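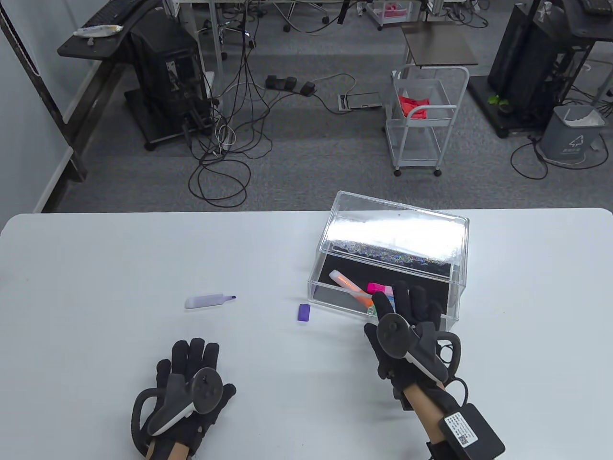
8 April 2024
By Vusumuzi Steyn

Workroom walk-round, Estasmont, second floor, Varma side

Same form as last time, with my comments after each line. OK means OK. "Fix" means somebody should fix it, and I will be back in August to see whether somebody did. Please don't write OK next to a Fix in pen before then. I know my own handwriting.

FLOOR AND WALKWAYS

1. Carpet flat, no lifted edges or holes. OK. Gray carpet, still gray. One seam by the door has started to curl and I trod it down, so call it OK until it curls again.

2. Cables kept off walking routes. Fix. There is a nest of black and white cables on the carpet, starting near the computer tower under the dark desk and running out toward the foot pedals. I was told everyone knows it's there. The person delivering the water bottles does not know it's there. Cable covers are in the supply closet, bottom shelf, still in the wrapping from the last time I wrote this.

3. Foot pedals and other floor devices parked when idle. Fix. Three pedals in a row, very neat, and just where a foot would find them by accident. Push them under a desk at the end of the day.

4. Aisle between desks wide enough for a chair to pass. OK, if the chair's owner pushes it back in. Two owners had.

DESKS AND TABLES

5. Work tables stable, level, clean. OK. The white table passed the wobble test (I lean on it, it doesn't move, I feel judged). Wipe it down weekly anyway. White tables keep records.

6. Computer towers off the floor. OK. The one under the dark desk is on its wheeled stand. Lock the wheels.

7. Desktops clear of items that could roll. Fix, minor. There's a white tube lying about next to the white keyboard. Stand it up or put it in a drawer.

8. Food and drink away from equipment. No comment. I ate one of the cookies.

PENS, MARKERS AND SMALL SUPPLIES

9. Highlighters stored in the clear box. Partly. Orange was in, with some smaller colored markers for company. Lavender was out on the table beside the box.

10. Caps on pens. Fix. I found a pink cap in the box and a small purple one standing on end on the table like a chess piece. A cap is a part of a pen. If you find a spare, its pen is nearby and dying. Vutov charges us for replacements in packs of 5 whether we need the other four or not.

11. Box lid closes and hinges are sound. OK, no cracks. Please shut it when you finish. Left open it throws glare straight into the eyes of whoever sits opposite, and that was me for most of the morning.

12. Box contents match the label. Can't say. The label fell off and went wherever labels go.

STORAGE

13. Wire cart not overloaded. OK. Red cloth in the top basket. If it's a cleaning cloth, it lives with the spray. If it's somebody's scarf, come and get it.

14. Cart wheels roll freely. One squeaks. Not a hazard, but it has a tone.

15. Storage bins off the walkway. OK. The pink one at the far end is fine where it is, and it is the only thing in the room I could find from the door without asking.

16. Nothing stacked above shoulder height. OK. Last year's tower of Rendar catalogs has gone, and I didn't ask where.

POWER AND LIGHT

17. No power strip plugged into another power strip. Fix. You know which one. Done in front of me by the time I left, so I'll accept it, but I've left the line open.

18. Overhead lights working. One flickers by the window. Ticket number 500, which the facilities desk seemed to think called for a celebration. A new tube would have been plenty.

19. Exit sign lit, door unobstructed. OK.

SCORE

The form wants a percentage, and by its own arithmetic you got 98 last time. I've asked how that was worked out and had no reply, so the box is blank. Going by my own count there are 5 lines marked Fix, with the cables first. Then the pedals. The tube and the caps can be done in a coffee break, and the power strip needs only to stay as it was when I left.

Sign and return to my tray. The tray is the one without pens in it.

V. Steyn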